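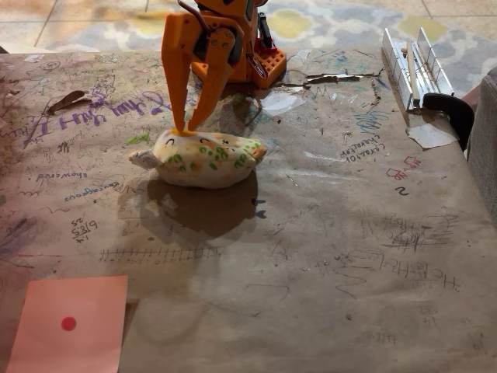 Photo: Dorholm Community Pages

I want to stick up for the paper tablecloth. I mean brown kraft paper, the stuff that comes on a roll, taped over a table with a mug of pens and crayons left out for anyone who wanders by. I've been to fancy craft nights with linen runners and little place cards, and give me the brown paper every time.

People write on it! That's the whole joy. You sit down to make your lumpy clay whatever and pretty soon you're reading the table, and half of it is upside down to you because somebody wrote it from the other side, so you're tilting your head like a dog. A word here, a date there, big purple letters you can't quite make out. My favorite kind is the single word with no story attached. "Showered," say. Good for you, friend.

And then there's the clay. I'm very fond of a small white clay animal that could be a bird or could be something else with a round tummy, with green rings and orange dots all over it and two tiny curved eyes. I don't want to know which animal. I've got one of my own on the kitchen windowsill that I made at a class in Clullside, and visitors have called it a potato, a seal and (my sister) "is that a foot?" I love it more than anything I ever bought in a store, and I once spent $300 on a vase.

My neighbor says all this is clutter, and that a grown woman should have a wipe-clean tablecloth. She may have a point about the crayon. It does get on your sleeves. But a wipe-clean cloth forgets everybody the minute they go home, and I like a table that hangs on to people a while.

So here's my pitch for your next birthday or rainy Saturday. Get a roll of paper, cover the table edge to edge, put out some clay and some paint, and keep your hands off the result. No patterns to copy, no tidying up anybody's spots. When the paper's full, cut out the good parts. Mine are in a shoebox, and the lid quit closing last May.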